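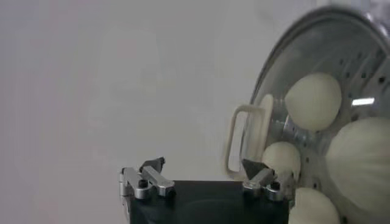
*Four buns in the steamer.*

What a weekend for homebrew in Clilimstead! The fall competition drew 107 entries, the biggest field we have ever put in front of the judges, and for the first time a smoked beer took best of show. Congratulations to Sosina Weldu, whose smoked brown ale came out on top after a final round that ran well past lunch and got pretty spirited toward the end.

Sosina has entered every year since she joined the club, mostly with pale ales, and had never placed higher than third in a category. She brewed the winning batch back in the spring on a borrowed kettle, split it between two fermenters, and liked the one with the older yeast better. That's the one she bottled for us. The judges' sheets mention campfire, toasted bread crust and a finish that's drier than you'd guess from the color (one of them just says "more, please," and we have decided to count that as feedback).

Now for the really fun part. The winning recipe is going to be scaled up and brewed on the big system at Rweyemamu Brewing, with Sosina in boots on the brew deck from mash-in to cleanup. Head brewer Paraskevi Andreadis judged the final round and started talking grain quantities with her before the ribbons were even handed out.

"The smoke is there from the first sip and it never gets in the way," Paraskevi told us. "I've tried to make that beer twice and I haven't gotten it right, so I'm looking forward to watching somebody else do it in my brewhouse."

The plan is for about 1,000 gallons, a serious jump from a kettle on a back porch. Smoked malt doesn't always behave the same way at that size, so the two of them are brewing a small test batch first and will adjust the grain bill from there. Sosina wants to hold on to the dash of rye in her original. Paraskevi is worried about a sticky mash. We'll let them fight it out and happily drink whichever version wins! 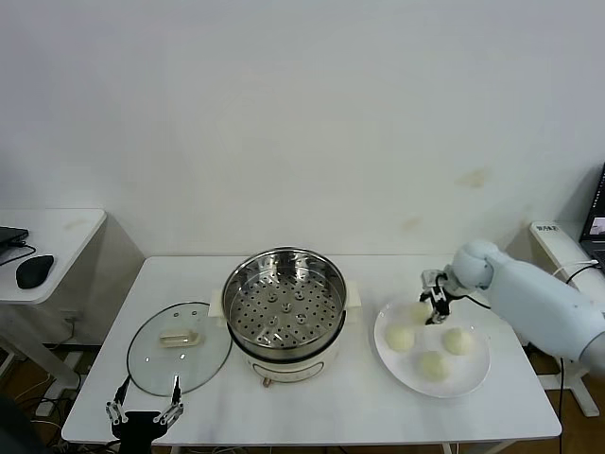

A few other results we can't let go by. The lager category was stacked this year, and the top three beers were separated by a single point. The sour and wild category doubled in size, with a raspberry wheat beer that had people walking back to the pouring table to ask whose it was. First-time entrants did very well too. Two of them went home with ribbons, and one of those was for a mild, a style that hasn't placed here in ages. If you brew quiet little low-alcohol beers and figure judges will walk right past them, please enter next time.

The public tasting on Sunday was packed from the moment the doors opened. We sold 328 tickets, and the people's choice vote went to a coconut porter by a comfortable margin. It finished nowhere in the judged rounds, and its brewer is delighted about that. The porter keg kicked before the voting closed, so if you missed it, you'll have to corner him at the next meeting and ask nicely.

Clasow Maltings supplied the prize sacks again, and every category winner took home a full bag of base malt. Thanks as well to the stewards who kept the flights moving and the glasses rinsed, and to everyone who stayed behind to stack chairs. Judging that many beers in one day means a lot of carrying, and you made it look easy.

Score sheets are at the club table in the taproom, filed by entry number. Bring your number with you if you still have it, as we won't be reading the whole box out loud this time. If your handwriting questions are about the stout sheets, ask for help at the table. We have someone who can read them.

The smoked brown is due on tap at Rweyemamu in November if the test batch goes to plan. It doesn't have a name yet, and suggestions are welcome in the jar on the bar. Club members get the first pour at $5 a pint on release night, and Sosina will be there to talk about the recipe, which she's sharing in full, right down to the mash schedule. There will be a printed copy for anyone who wants to try it at home.

One more date-free reminder while everybody is fired up: the winter competition will have a special category for beers brewed with honey, and strong ones need time. If you want yours to be ready, get it into a fermenter soon. Entry forms go out to members first and then onto the counter in the taproom, next to the bottle cap bin.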